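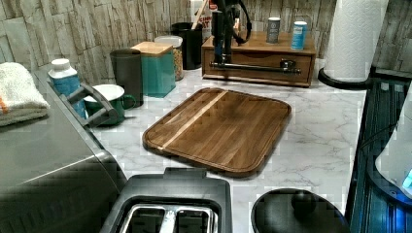

OK so it's been quiet on here since January, sorry. Moving will do that. We're in the new place in Stumthorpe, most of the boxes are flat, and I have learned more about sourdough than I wanted to, mainly by getting it wrong in a kitchen that isn't the old kitchen.

Short version: the starter hated the move. Longer version is the rest of this post.

The starter

Came with me in a jam jar between my feet, 252 miles, lid loose. Fed it when we arrived, 11 at night, out of a bag of whatever flour was in the glove box bag (don't ask). Next morning -- nothing. Flat. A bit of gray liquid on top and a smell like nail polish. I've had this thing going for years and it has been through worse, so I wasn't panicking, but I wasn't thrilled.

Three days of feeding and it was still doing maybe a third of what it used to. Things I tried, in order:

Warmer spot. On top of the fridge, which in the old house was toasty. In this house the fridge is built in and there's no top. So, the oven with the light on. Worked a bit. Then somebody preheated the oven. The jar survived, the starter mostly didn't, I scraped a spoonful from the cool side and started over from that.

Different water. The tap water here tastes like a swimming pool, so I let a pitcher stand out overnight. Can't swear it helped. Still doing it though.

Rye. This was the one. Swapped a quarter of the flour for whole rye and it woke up in two feeds. Doubling in under six hours, bubbles right up the side of the jar. If yours is sulking, try the rye first and skip all my other nonsense.

Flour

My old mill is too far now and the postage is silly. There's a shop here called Shehu, on the corner by the laundromat, sells flour out of big bins by the pound plus about nine kinds of lentil. I got their bread flour and the rye. The bread flour drinks a LOT more water than I'm used to. First loaf at my normal amount came out like a doorstop. Went up to 80 percent, which I would never have dared before, and the dough was lovely, stretchy, not even that sticky.

I also tried a bag of Plurnen from the supermarket for comparision. Fine. Makes bread. Tastes of not much. I'd use it for pizza.

Also, weigh the salt. I know, I know. I'd been doing it by hand for years and my hand was off by nearly half. Two loaves with no flavor before I thought to check.

The oven

Gas at the old place, electric here, and it runs hot on the left. Burnt ear on one side of every loaf for two weeks until I started turning the pot around halfway. Current routine, subject to change:

Preheat with the pot in it, a full 45 minutes, longer than the beep says.
Lid on for 25.
Lid off, turn the whole thing, another 18.
So 43 total. Crust is where I want it, dark but not bitter.
Cool it. Properly. I have never once waited long enough and I am telling you to wait.

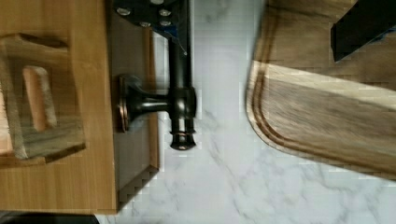
Proofing overnight

Everybody says the fridge, and everybody is right, but my fridge is full of other people's yogurt. So I've been shaping before bed, into the basket, shower cap over it (clean one!!) and leaving it in the back hall where it stays pretty cold this time of year. Eight hours or so. It wont work in summer. Will deal with that in summer.

One night I forgot the rice flour in the basket. You can guess. Ended up with flatbread, sort of, tore it up and had it with soup and it was good soup so no real loss.

What I'm making with the leftovers

Discard is piling up. Crackers are the best use by miles: a cup of discard, a big spoon of melted butter, salt, whatever seeds are in the cupboard, spread it thin as you can and bake low till it snaps. Pancakes are ok. The discard banana bread everybody sends me a link for, not a fan, came out gummy twice.

Stale ends go in the freezer for crumbs. I have a whole drawer of crumbs now. Might be a problem.

Next

Bread swap in Endness next month, first one I'll have been to up here, and I want to bring a seeded one and a plain one. The seeded one isn't right yet -- I think I'm adding the seeds too early and they rob the water. Going to soak them first and see. If anyone has a ratio for soaking flax that doesn't turn into wallpaper paste, put it in the comments please.

Someone asked for the full recipe in grams, it's coming, I need to write down what I do instead of just doing it. Dough's due a fold in 10 minutes so that's all you get today.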